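Search this site Go

The Walunano Table, Refinished
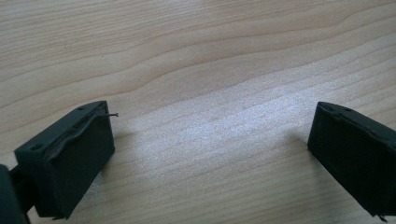

Maribeth Cabanatuan bought the table at a house sale in Gitstead in June and spent 20 evenings on the top. The old finish had gone cloudy, and one end had a water ring left by a plant pot. She wanted a pale wood top with the grain showing and no stain.

The grain runs in wide, wavy lines through the middle of the wood, with fine, close lines on either side. She sanded by hand and put on 2 coats of clear finish from Tovar, with a full day between them. It still picks up some glare. A small dark speck remains in the smooth part, and she decided to leave it alone.

Honeylyn Belmonte reglued the legs at her shop in Plulldale and charged $73 for the work. The table goes back into the dining room on Monday. Chairs are next, once Maribeth finds a set that fits under it.

Filed under: Tables

Share 73
2 comments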